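Laying the Table: How People Set a Place When No One Tells Them How
Project report, Home and Living module
Group: Nele Cuypers, Toon Schouten, Roos Dierckx
Supervisor: Liesbeth Lambrechts
Handed in 6th March

1. Question
We wanted to know where people put the cutlery and the plate when they get no instructions. Our textbook gives one fixed order, but at home we all do it differently.

2. Method
We asked 10 people from our building in Draltville to lay a place for one person. Each of them got the same things: a placemat, a dinner plate and a few pieces of cutlery with wooden handles. They had two minutes. We wrote down the order in which they picked things up and where each piece ended up. Toon kept the notes and Nele drew a small plan of each place. Unathi Mokoena lent us the placemats.

3. Results
Everyone put the placemat down first. After that the plate was the usual next step, but three people began with the cutlery and had to shift it when the plate went down. Two people laid all the cutlery on the right. One of them said she had always done so because her grandmother did.

The wooden handles caused more trouble than we expected. They are thicker than steel ones and take up more of the mat, so with a large plate there was little space left at the sides. Several people moved their pieces onto the bare table.
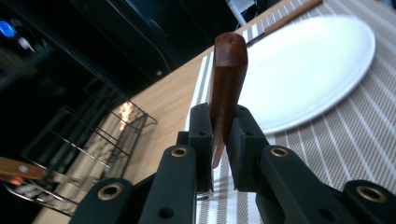
Fig. 1. Utensil with a varnished wooden handle, white plate and striped placemat.

4. Remarks
Our group was small and they were all neighbours, so we cannot say much about other households. Roos would like to repeat the task in August with a smaller plate. We would also give people more time, as two of them were still moving things when we stopped.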